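How to Run a Simulator Demo at Your Robotics Open Day

By Irfan Afridi
Posted 5/14/24
Print this page | E-mail this page

We use cookies to remember your settings and count visits. By continuing to read you agree to this. OK

Our open day in Prustport got 309 people through the door, and for most of them the best thing in the building was a robot that doesn't exist! It lives in a rendered house, it has two arms, and anyone who can hold a game controller can drive it. I ran the simulator corner with Tibor Vass, who built most of the setup, and so many people have written to ask how we did it that I'm putting the whole thing down while I still remember it.

You need a decent desktop computer, two screens, one controller (plus a spare, please bring a spare) and a table you can get behind when a cable comes out.

Step 1. Pick a house, and keep it to one

The Plititz scene pack we use has plenty of rooms in it: kitchens, garages, a workshop. For our first try, at Brellilwood back in December, we let visitors choose from a menu, and they spent their whole turn in the menu. This time we loaded one house with an open living area and a cluttered counter near the start, and left it there all day. It worked so much better. People in line watched the person ahead of them, learned the layout, and came up already knowing where they wanted to go.

Start the robot beside the counter with both grippers empty and both arms forward. It's a small thing, but when the arms are already in view people understand right away that those are theirs to move.

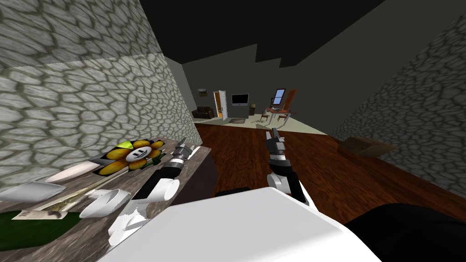
Save that starting pose as a file and tie it to one key. We used the space bar. Every new visitor gets the same start, and you never have to drive the robot back from wherever the last person parked it - and they will park it in some amazing places.

Step 2. Set the speed

Set the top speed for the arms to 60 percent. At 100 the arms whip past whatever the visitor was going for, the visitor overcorrects, and after a few rounds of that they put the controller down. At 60 it feels a bit heavy and very controllable. Leave the driving speed alone, kids love the driving.

In the Somogyi control panel the setting is under Arms, then Limits. Change it for left and right separately. I forgot the right one and we ran the first part of the morning with one lively arm and one sleepy one.

Step 3. Give people a job

"Have a go" is a terrible instruction. Give them something they can try in a couple of minutes. These went over well:

Bring the left gripper in over the counter without touching anything on it.
Drive to the far side of the room and turn to face the counter again.
Open and close both grippers at the same time. (Harder than you'd think on a controller!)
For the confident ones: pick something up and set it down somewhere else.

Let them choose, and don't call it a test. One grandfather stayed on the gripper job until he could do it in rhythm, and got applause from the line.

Step 4. Put the wrist view on the second screen

I nearly left this out to save on hauling a monitor, and I'm so glad Tibor talked me out of it. The main screen shows what the robot sees from its body. The second one shows the view from one wrist, looking out between the fingers, and that's where people suddenly start asking real questions. How does it know how far away things are? How does it know which way is up?
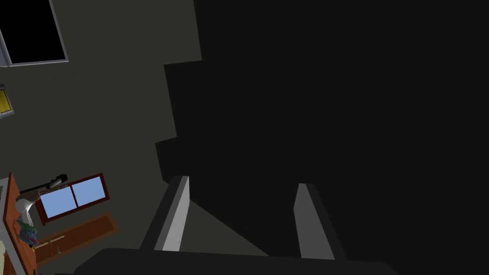
Our favorite way to use the wrist view is a little game of "where are we?" Hide the main screen with a piece of cardboard, have one person move the arm, and ask everyone else to work out what part of the house the wrist is aimed at. Let them hunt for landmarks. In one of our views the window with its pale blue panes sits at a slope, and so does everything near it, with a big dark area filling most of the right side, so you get a lovely argument going about how far the wrist has been rolled. Then take the cardboard away and let them check. I'd happily run a whole afternoon on that game alone.

If your group is mostly younger kids, skip the cardboard and just have them point from one screen to the other.

Step 5. Plan the line and the talking

One of you sits with the driver, the other talks to the line. Swap often. The person with the driver should keep their hands off the controller, even when it's painful to watch. Say "try the left stick" and wait.

The person with the line will get asked what it's all for. We told people that practicing in a rendered house lets you try an idea over and over before it goes near a real machine, and that the same mistakes show up there first. Have a real gripper on the table if you can borrow one. Passing it around keeps the wait cheerful.

Step 6. Before you open the doors

Turn off screen savers and system updates on the computer. Turn off sleep on the controller too, which took us far too long to find (it's under Devices). Run the demo yourself for a full turn, hit the reset key, and run it again. Tape the cables down. Write the reset key on a sticky note and put it on the bottom of the main screen, so that whoever covers your lunch can find it.

Next time I want to try two controllers, one arm each, with a parent and kid sharing the robot. Tibor thinks it will be chaos. I can't wait, and I'll post the settings once we've had a go at it.

Print this page | E-mail this page

Get our newsletter! New how-tos by e-mail, and you can unsubscribe whenever you like. Enter your e-mail address to sign up.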